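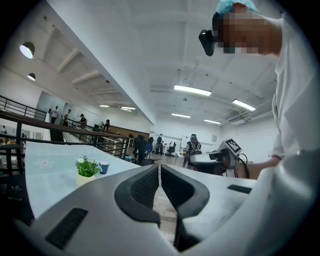

Ming-te Au wants to know why a gripper needs rules at all when a person is holding it. It can't run off, after all.

It's a fair question. A hand-held gripper is a tool with two fingers that close on things. People use grippers to practice jobs, such as picking up a mug, so that a robot can learn from the recordings. If the person is careless, the robot may learn careless habits. Fingers can also get pinched.

At Carnau, everyone who picks up a gripper follows 4 rules.

Rule 1. Keep your own fingers out of the jaws.

Rule 2. Look at the floor before you start. Cables and chair legs can trip you, and your eyes will be on the table.

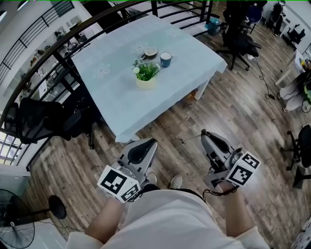 Rule 3. Move at a steady speed. If you rush, the cup may tip over. If you stop and start, the recording is hard to use.

Rule 4. Say "stop" out loud if anything goes wrong. Anyone in the room may say it, even a visitor.

Some markers look like black-and-white puzzles. They help a computer work out where a gripper is. Don't cover them with your hand, and don't put stickers on them.

Hsin-yi Mak checks the rules with each new person before the first turn. A turn lasts 3 minutes, and then it is time to rest your arms.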